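3 min read
Search the manual... Go

4. Before the first steaming

The Wirkex hand steamer is delivered with an empty tank. Please read this section completely before you connect the plug.

1. Put the steamer on a stable surface and remove the paper label from the tank.
2. Fill the tank with 200 ml of cold water. Do not add perfume or starch.
3. Close the cap until you hear a click.
4. Connect the plug and wait until the lamp stops blinking.

Caution: The first steam can carry small drops of water. Point the head away from you and from other persons.

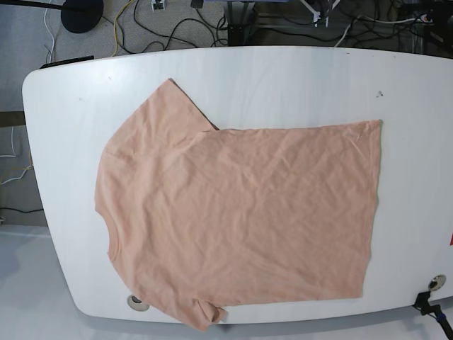
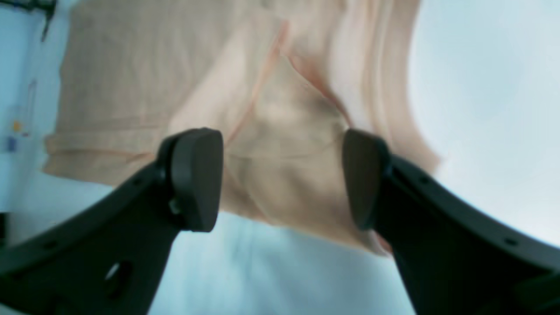
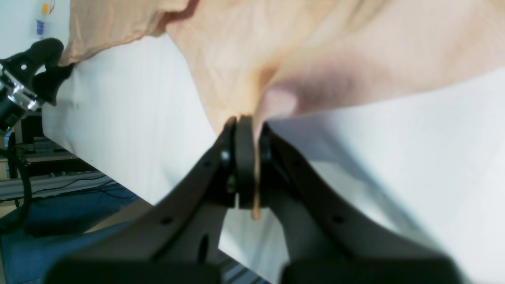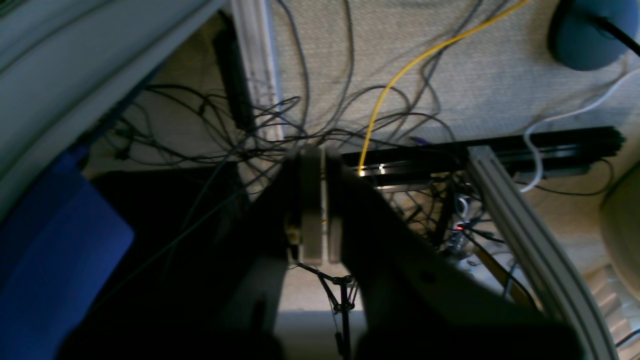

Cotton needs more steam than synthetic cloth, so set the dial to position 2 and test first on the inside of the hem. Hold the head vertical and move it slowly from the neck to the hem. Fine, shallow wrinkles, like on the peach T-shirt lying flat in the first picture, need only low pressure of the hand. For deeper folds at the shoulder you should pull the cloth a little with your free hand, and keep this hand away from the steam outlet.

5. Work on both sides of the garment.
6. Let the garment cool on a hanger before you fold it or wear it.

Note: If your water is hard, use the Skendero filter cartridge, order number 956. It is not included in the box. Change it every 31 days of use.

Caution: Never open the cap while the lamp is on. Disconnect the plug and let the steamer cool completely. After that, empty the tank and store the steamer with the cap open.

For cleaning of the steam outlet, see section 5.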